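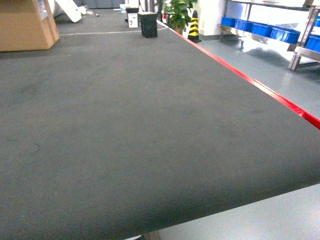 Ticket: Atton cell, spare bins and budget
Status: Open, waiting on quote

Request was for 32 more blue bins plus a second arm. Purchasing at Dumness capped the line at $1,000, so the arm moves to January.
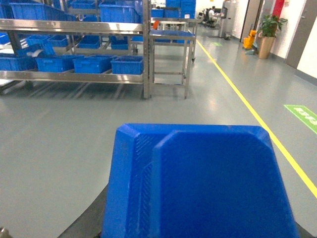 Bins must match the ones in use, ribbed sides included. Urkine quoted a smooth-wall version; rejected. Asked for 2 samples first. Lead time is 6 weeks.

Next step: revised quote from Urkine, then close.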